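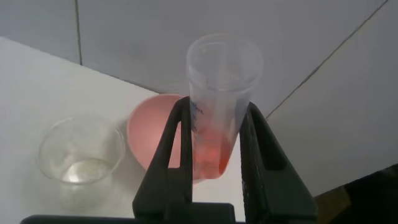 Plendley, October

Project report, Suleiman Idahosa. Pouring and sorting coloured liquids with a two-arm robot.

Aim: see if a policy trained on demos from the wrist cameras copes with clear plastic. Clear things are hard. Depth sensor mostly useless on them, so colour images only. Water dyed with food colouring so the liquid level shows up.

Demos collected by hand control, 100 in total, all on the same white table. Trained with the Filtau code, 2000 steps to start with, then longer when the loss was still droping. My supervisor wanted a baseline so I ran the Akinola planner as well -- same start positions, same lights. 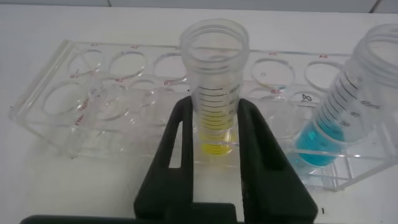 Grasping was the easy bit. Both methods closed on the tube most of the time. Trouble came at the rack, where the learned policy would stop just short of the hole and hover. Lowering the arm speed helped. Moving the wrist camera did not, and cost me an afternoon of recalibrating.

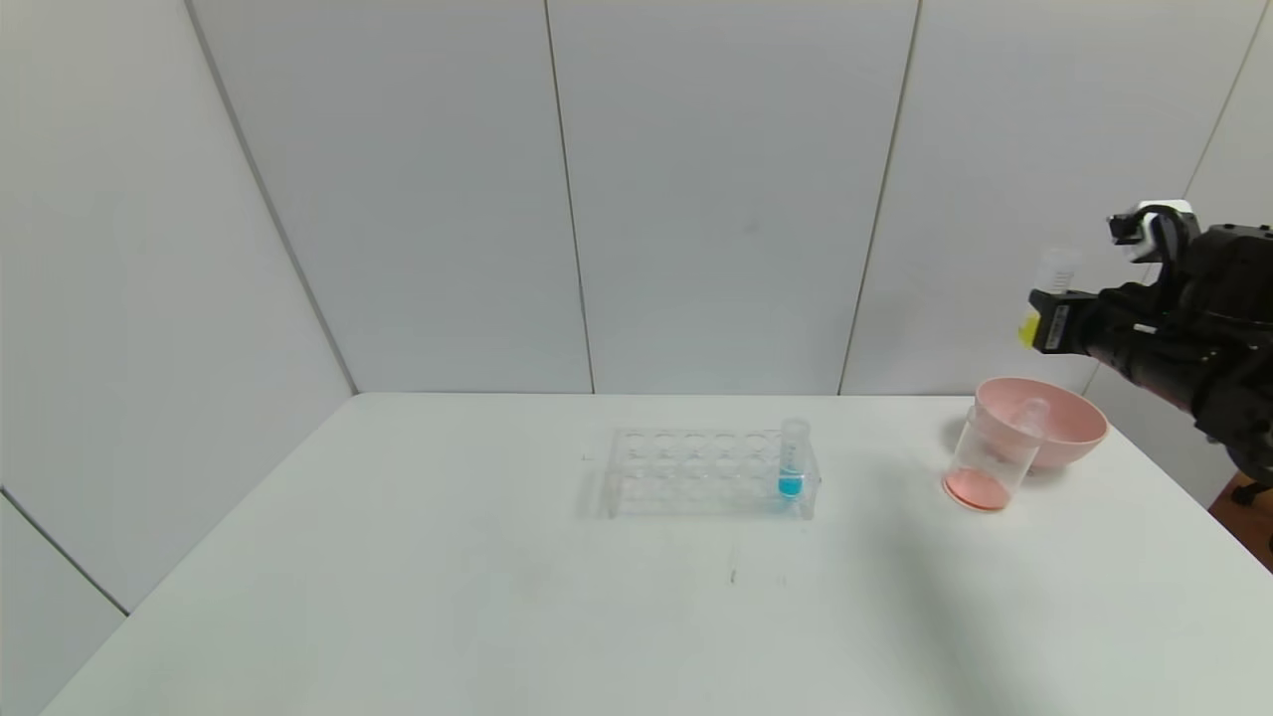 Failures fell into two groups. First was wrong height on release, second was picking the wrong hole. The second is harder to fix as the rack is see-through and every hole looks like its neighbour. A tube with blue in it, like the one in the rightmost front hole, gives the policy something to lock on to, but an empty tube gives it next to nothing. I'd put coloured tape on the rack if doing it again.

Pouring: 8 trials per method, too few to say much. Learned policy spilled less. The planner tipped too fast and I never got the angle limit right -- ran out of time on the Clistitar booking.

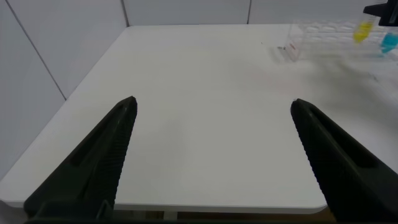

Left to do: repeat with the lights dimmed, and try 2 more liquid colours. Also need to check wether the head camera is helping at all, I only tested with it switched on. Logs and weights are in the group folder.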